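**Cabrera cell, sim side. July, started 7:40 am**

Clellum block pick is still faulting. Same as yesterday arvo. Left the batch going overnight on the Okudis build and came back to it stopped dead at episode 1,153 out of 2,993, protective stop, joint torque limit. Nothing in the queue after that one ran. So much for having numbers by morning.

First thing: checked it wasn't the licence dropping out again. Wasn't. Log is clean right up to the stop.

What the log says:

- approach starts normal, speed at 55 per cent override
- fingers commanded open, open confirmed
- pre-grasp pose reached, no warning
- descend begins
- contact flag on the finger, then torque climbs on joint 2, then stop

Contact flag comes up way too early. Planner reckons there is still clearance to the block at that point. Either the block is not where the planner thinks, or the planner's block is not the size of the rendered block. Bet on size.

Replayed 1,153 with the wrist view turned on and stepped through it slowly. Grabbed one from the approach.

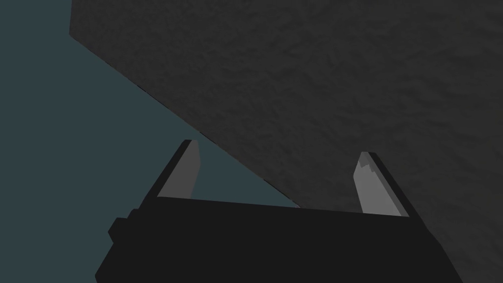 *Ep 1,153 replay, wrist view. Fingers open, block runs out of view top and right.*

Bevelled edge comes through crisp on the render so the visual mesh is loading OK. Doesn't tell me a thing about the collision mesh, they're separate files. Should of looked there first.

Also noticed the right pad has a jagged little notch near the tip and the left one is smooth. Not sure if that's the pad mesh poking through the shell or the decimation chewing up the tip when we exported from Handik. Both pads are meant to be the same part mirrored. Looking at it later, might be nothing, but if the collision hull was built off the same bad mesh then it matters. Don't close it off.

**9:15**

Pulled up the collision mesh. Block hull was made from the old Clellum drawing, before the face got thickened. Visual was updated, hull wasn't. So the planner is working off the old thin block, and the contact solver is using... the new one? Took me a while to get this straight. The scene file points at 2 different hulls. Planner reads the one in the shared folder, physics reads the local copy. The local copy was regenerated, shared one never got touched. That's the whole early contact.

Doesn't explain why it got through 1,152 before falling over. Start poses are randomised, so maybe most of them came in off to the side and scraped through. Went back over the torque trace for the earlier ones and plenty have a bump at descend, just under the limit. So they weren't good picks either. Whole batch is suspect, do NOT use it for the grip tuning. Moved it into the quarantine folder with a note.

**10:50**

Changes made:

- shared hull replaced with the regenerated one
- scene file now points both at the shared copy, local one deleted
- override dropped to 20 per cent for descend only
- batch runner set to log and skip on a protective stop, not halt the lot

Reran 1,153 by itself. No early contact flag, got to the grasp pose. Torque on joint 2 flat through the descend. One episode proves bugger all but its the right direction.

**Safety bit, please read if you're on the real cell**

The real arm loads its keep-out shapes from the same shared folder. Means it has been running with the thin block as well. Have put the cell in manual reduced speed and tagged the pendant. Leave it tagged until someone has checked the loaded shape against the actual block with a rule. Restart the controller afterwards, it caches the old shapes and reloading the program won't clear them.

**Still to do**

- re-export finger pads from Handik, compare left and right tips
- full batch again tonight, all 2,993
- find out who else points at that shared folder (the Okudis palletising scene does, I think)
- version stamp on the hulls so the loader complains if visual and colision don't match

Kicking the short batch off now, back after lunch.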